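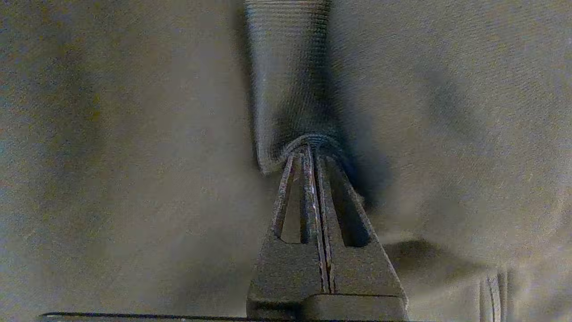 Grey ribbed knit, narrow at the gathered end, on a pale beige background.

About Guvdale

Guvdale sorts, grades and pairs knitwear and small textiles. We take in socks, sleeves, cuffs, liners, gloves and similar tubular or small-format goods, bring them back to a known condition, and return them packed to the customer's specification. We do not manufacture anything and we do not dye. Washing is contracted out to a commercial laundry, and the goods come back to us dry and unsorted in cages.

The company was started by Juniper Thibodeaux, who had spent several years in hotel linen and noticed how much small knitted stock was written off for want of a matching piece. The first contract was for staff socks at a ski lodge. The second was for compression sleeves. Both customers are still with us.

What we handle

Most of our volume is socks. The rest is made up of arm sleeves, leg warmers, boot liners, knitted wrist cuffs and stretch covers of the type used over tool handles and padded rails. For sorting purposes all of these are treated as one family, referred to in our paperwork as tube goods. A tube good has one or two openings, a rib or jersey body, and in most cases an edge that is tighter than the body.

Tube goods are awkward to process by weight or by stack height. The same article will measure differently depending on how recently it has been pulled, which way the rib is lying and whether the edge has been turned back. For this reason our grading is done on the relaxed article, laid on cloth, with the rib running across the width.

Flat goods (face cloths, tea towels, napkins) are accepted from existing customers only and are run on a separate day.

Sorting by colour

Grey is the largest colour group we receive and the slowest to sort. A ribbed grey knit can read as silver on the side facing the lamp and as charcoal on the side turned away from it, and a fold in the fabric will darken it further. Two pieces from the same batch are often placed in different bins by new staff. The working rule is that colour is judged with the piece flattened, never while it is hanging or held.

The tables are covered in pale cloth for the same purpose. White covers were tried first and made mid-greys look too dark. Beige gave fewer mis-sorts across grey, navy and black, and has been kept. Covers are changed at the start of each shift and whenever lint becomes visible.

Our grey group is divided into 5 shades. They are numbered, not named, as customers do not agree on what "slate" or "ash" means. A reference swatch for each shade is pinned at every table and replaced each August.

Grading

Every piece is assigned one of 3 grades.

Grade A: rib even across the width, edge closes fully, no holes, no pulled threads, colour within one shade of its pair.

Grade B: light pilling or slight loss of stretch at the edge. Suitable for continued use. Packed separately and labelled.

Grade R: hole, ladder, perished elastic or fixed stain. Goes to fibre recovery unless the customer asks for it back.

The edge is checked before the body. An edge that has lost its recovery will not improve in later washes, and there is little point in measuring the rest of the article. The check is carried out by opening the edge to a fixed gauge, releasing it, and reading the width after a short wait. The body is then checked on both faces under the table lamp, with particular attention to the heel on socks and the inside bend on sleeves.

Rib spacing is used as a secondary check on pairing. Fine, closely spaced rib and medium rib can look alike at arm's length and will wear at different rates. Where the colour matches and the rib does not, the pieces are not a pair.

Pairing

Pairs are made in the following order: length, rib, edge type, shade. Staff coming from retail usually want to begin with shade. We ask them not to.

Unmatched pieces are held on the singles rack for 2 wash cycles. Anything still single after that is offered to the customer as loose stock or moved to fibre recovery. Left and right articles, where marked, are never paired across the same side, even if every other property agrees.

Pairs are laid flat, edge to edge, and folded once. We do not ball socks or turn one edge over the other. The practice stretches one piece of every pair and leaves the other as it was, and after enough cycles the difference can be measured. Customers who require banded pairs are supplied with a paper band around the middle of the fold.

Packing and records

Standard packing is 50 pairs to a carton, one grade and one shade per carton. Mixed cartons can be arranged but must be requested in writing before the goods are collected. Each carton carries a label with the customer code, article type, grade, shade number and packing date. The label goes on the short end so that it can be read when cartons are shelved.

Stock records are kept in Garkix, the inventory program we have used since moving to the present building. Customers with a login can see counts by grade and shade, along with the number of singles currently on the rack. Counts are updated at the close of each shift and not during it.

Cartons are single-wall and are reused until the corners fail. Liners are optional. For goods going into long storage we recommend a breathable liner in place of plastic film, as a knit packed even slightly damp will mark along the folds.

The Plillavus trial

Plillavus was an internal project to reduce the singles rack. It looked at where pairs were being separated between the customer's hamper and our tables. Most losses were traced to articles arriving inside other articles: a short sock inside a long one, or a cuff pushed up into a sleeve. Every tube is now run through the hand once from closed end to open end before it is graded. The step adds time to the line and has been kept.

A side result of the project was a change to the hampers we supply. The older type had a drawstring throat in which small items became trapped. The current type has a wide flap and a plain seam.

The Mallet Street building

We occupy the ground floor of a former print shop on Mallet Street. Intake is at the rear lane, through the roller door. Sorting tables run along the north wall, where the daylight is most even, and the lamps over them are all of the same colour temperature. When a lamp fails, the whole row is changed. Packing and dispatch are at the street end.

The floor is sealed concrete. Humidity is logged morning and afternoon, as knit that is too dry picks up static and lint, and this shows most on dark goods. Visitors are asked to leave wool coats in the front office.

Working with us

New accounts begin with a sample lot. We grade it, pair it and return it with a written sheet showing the split between grades, the number of singles and any recurring fault. There is no charge for the sheet. If the goods are unsuitable for our process the sheet will say so, and will give the reason.

Please send goods unsorted. Partly sorted lots take longer, because the existing groups have to be broken up and checked before grading can start. Remove pins, tags and hangers. Do not bag wet and dry articles together.

Collection is available within the metro area. Customers outside it may use their own carrier, with deliveries accepted at the lane entrance during intake hours. Sample lots should be marked "Sample, attention J. Thibodeaux" on the outside of the bag, with a contact name and a return address inside.

Page last revised Mar 2, 2023.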